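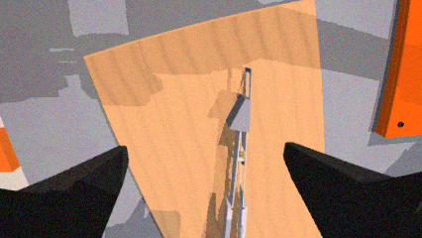
Simulation Greiferzelle: Werkzeug auf der Holzplatte, Finger geöffnet.

Kategorie: Automatisierung / Beschaffung und Budget

Hallo zusammen,

zur Frage von Britta:

> Britta Brandes schrieb:
> Für die Budgetrunde im Januar brauche ich eine Zahl.
> Reicht ein Greifer von Juvham, oder müssen wir den
> großen von Drorkden einplanen? Und wozu noch
> Simulationsstunden, wenn die Zelle ohnehin kommt?

Der kleine reicht nach jetzigem Stand. Im Modell liegt das schmale, lange Metallteil zwischen den Fingern, der Abstand ist beidseitig groß genug. Kritisch ist der keilförmige Block, dort ist das Teil am breitesten. Die Finger von Juvham öffnen laut Angebot 200 mm, das deckt alle 17 Teile der Liste Torna ab.

Simulation bitte drin lassen. Angesetzt sind 26 Stunden, dazu 2000 Euro für Ersatzfinger und Adapterflansch. Die Schatten auf der Platte stören die Bilderkennung - das will ich im Modell klären und nicht erst an der Zelle. Beleuchtung steht deshalb noch als offener Posten in der Tabelle.

Das Angebot für den Sockel (Sepp) fehlt weiterhin. Ohne Traglastangabe kann ich die Montage nicht beziffern.

Gruß
Gintarė Petrauskas

3 Antworten | 0 Mal geteilt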